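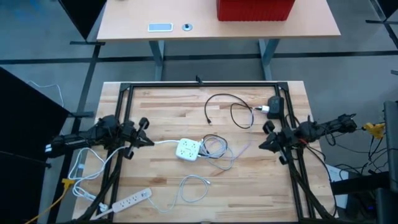
Finger comparison, cable bench — 21 October 2025

Finally got to the power strips and cords today, and I'm so happy we left the easy blocks behind! Same two arms, same controller gains as in March, only the fingertips change between sets. Tapered tips first, then the wide padded ones Merike printed.

Tapered: 16 tries at picking a thin cord up off the wood, 14 good. Both misses were on the left arm, closing a hair too high. I dropped the approach by 2 mm and it looked better right away, but I haven't rerun the full set.

Padded: 5 misses out of 16. They hold a thick cord beautifully (you can tug on it and it stays put) but they push the thin stuff along the table instead of getting under it. Jianhua thinks a small chamfer on the lower edge would fix that. I'd love to try it.

The tangled coil next to the square power block is by far the most fun. One arm holds, the other pulls a loop free. Slow, but wow, when it goes it goes.

To do:
Rerun tapered with the new height, left arm only.
Ask Ott whether the Vaher controller can log grip force at 400 Hz. Right now I'm guessing from motor current.
Try the coil with one tapered and one padded — Kaja's idea, and a good one.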